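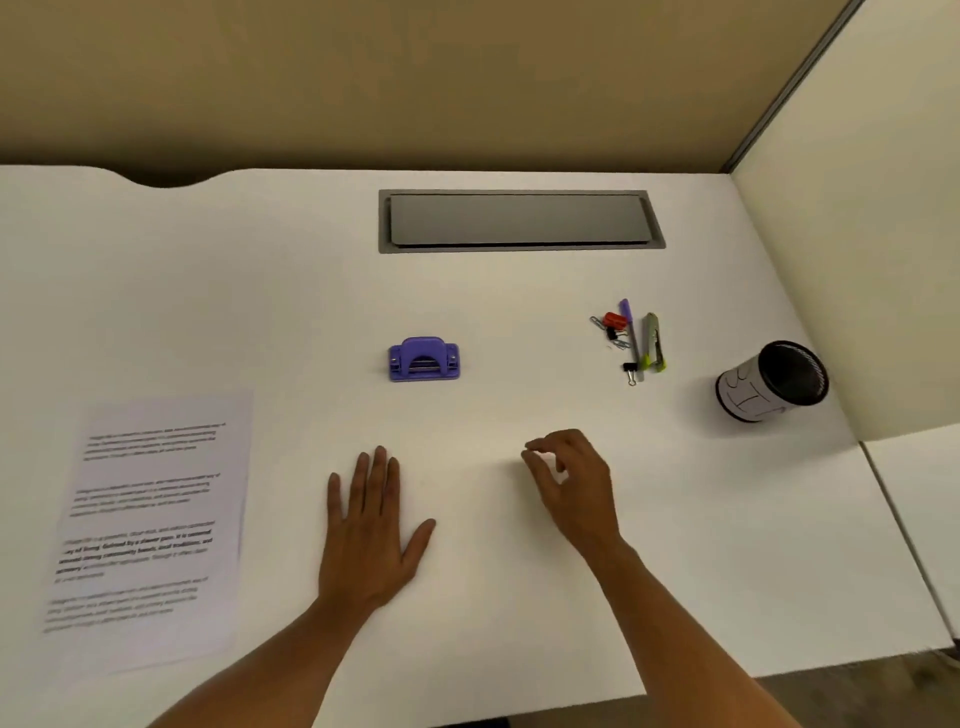

Rojanasak was against the desk task from the start, and repeated it at the top of the thread: a pick-and-place benchmark for a student club should use blocks, identical blocks, and nothing with a spring in it.

Clundton Robotics Society > Projects > Desk tidy task, spring entry

mesh_and_gear wrote:
Noted, and I disagree. Blocks were last year. The entry form says "unstructured household or office objects", and a set of blocks is neither. The object list as it stands is hole punch, paper clips, binder clips, pen, utility knife, pen cup, one printed sheet. The first stage is sorting the small stationery. The sheet is a separate stage and carries its own marks.

Current state of the dataset: 239 episodes recorded, 163 usable after review. The rest were rejected for bad start pose or dropped frames. I would like to settle the rejection rules before anybody records more.

kidalov wrote:
What is the rule for start pose? The wiki says "hands in rest position" and nothing else. I have been starting with both hands flat. Somebody else starts with the right hand already over the first object, and the policy picks that up as the beginning of the task. On replay it skips the approach altogether and closes the gripper in mid-air.

mesh_and_gear wrote:
Proposed rule: both palms flat and still for one second, then move. Anything shorter gets binned.

overtorqued wrote:
One second at our frame rate is a lot of identical data. When I trained on the long-pause set the arm sat at rest for most of the run. It had learned that the likeliest next action was to do nothing. Trim the pause to a few frames when you export.

mesh_and_gear wrote:
Trim on export, yes. Record the full second regardless. You can remove frames later and you cannot add them.

Hilde Coppens wrote:
Two points from the supervision side.

First, the utility knife. Blade out of the body before it goes anywhere near the arm, and it stays out. Record in the log that this was checked, with initials. I will not sign the risk sheet otherwise.

Second, the claim in the draft report that the task "generalises to office desks". It has been run on one desk. Please rewrite that sentence.

kidalov wrote:
Blade removed on Tuesday, logged. The knife weighs slightly less now, which makes no difference to the grasp.

Agree on the sentence. Could we take the kit to Heltlow for a day and record on their benches? They have a darker surface, which would at least tell us whether the segmentation depends on white.

overtorqued wrote:
It does depend on white. I put a sheet of brown card under the clips at the weekend and the detector lost the black ones on most attempts. Red was fine. Bare metal clips were poor on both surfaces, because what it sees is mostly the highlight.

Rojanasak wrote:
Which is my argument for blocks. Paper clips are thin, reflective and tangle with each other. If the arm fails you will not know whether the fault is in perception, calibration or grip. With a block you can measure placement error to the millimetre and compare two policies in an afternoon. Do that first, then add stationery.

mesh_and_gear wrote:
We have measured placement error. It was in the November post. Calibration was within what the gripper tolerates on everything except the clips.

Rojanasak wrote:
"Everything except the clips" covers a good part of the object list.

overtorqued wrote:
He has a point there. Compromise: keep the list, score the clips separately, and report two figures. If judges see a single success rate that mixes a hole punch with a paper clip they will ask what it means, and we would have no answer.

mesh_and_gear wrote:
Fine. Two figures. Large objects and clips.

pinion_pete wrote:
New to the project, apologies if this is on the wiki. Is the hand data used directly, or only for task order? Human fingers pinch at an angle our gripper can't reach without the wrist fouling the desk.

kidalov wrote:
Not directly. Hand pose is reduced to a wrist position, an approach direction and an open/closed value, then retargeted. Your wrist problem is real. Anything approached at a low angle gets clamped to the nearest feasible one, and that is where most of the missed clip grasps come from. If you are recording, come down on the objects from above as far as is comfortable, thumb and index finger only, other fingers tucked in so they don't hide the object from the camera.

pinion_pete wrote:
Understood. Left hand?

kidalov wrote:
Left stays flat unless you are on the sheet stage. The arm is single, so any left-hand motion in stage one is unusable.

Rojanasak wrote:
Then a share of the existing set is unusable. I went through a batch last night and 34 of the accepted episodes have the left hand steadying the hole punch while the right one moves it.

mesh_and_gear wrote:
Did you keep a list of the episode numbers?

Rojanasak wrote:
In the shared folder, plain text file, one number per line.

mesh_and_gear wrote:
Thanks. Pulling them now. That leaves 129 for stage one. Pete and Kidalov to re-record the punch episodes with the new rules, right hand only. Object positions should be shuffled between takes. Several runs in the old set have the pen in exactly the same place.

overtorqued wrote:
Can we also vary the angle of the cup? If it always faces the same way, the insertion motion will be memorised and the camera ignored.

mesh_and_gear wrote:
Yes. Rotate it between takes and note the angle in the log, nearest quarter turn will do.

Hilde Coppens wrote:
Room is booked until 9 on Tuesday evening. Risk sheet needs reprinting with the revised object list before then.

kidalov wrote:
I'll print it. Is the hole punch to be emptied first? The current sheet doesn't mention it.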